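Research Update, September 2024

Grasping without labels: results from the Eskildsen Laboratory

The manipulation group at the Eskildsen Laboratory has completed the first phase of its study on self-supervised grasping, led by Dr Soudabeh Hashemi and Dr Levente Hajdu. The project asks whether a robot arm can learn to pick up unfamiliar household items from the outcomes of its own attempts, with no human annotation of the training data.

Under the method, named Skineo, the arm proposes a grasp, carries it out and records whether the gripper closed on an object. Each outcome is used to update a model that ranks candidate grasps for the next attempt. Training ran for 11 days, with items exchanged after every 200 attempts. On objects withheld from training, the success rate reached up to 80 per cent. Performance was weakest for items resting against a wall of the bin, where the fingers have little clearance – a difficulty the group had anticipated.

Doctoral candidate Atieno Obura has since revised the sampling procedure so that grasps near the walls and the divider are attempted more often. Her comparison of four sampling strategies will be presented at the October seminar.
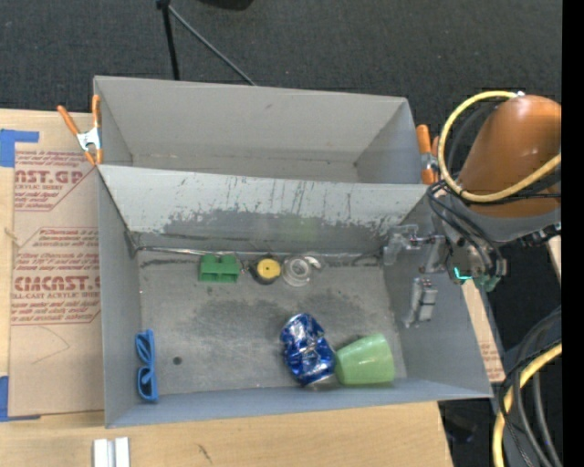 The bin and arm, with a can, a plastic cup, sunglasses and smaller items on the bin floor.

Colleagues wishing to contribute objects to the second phase are invited to contact Dorottya Szilágyi at the laboratory office. Items should be light, unbreakable and no larger than a drinking cup.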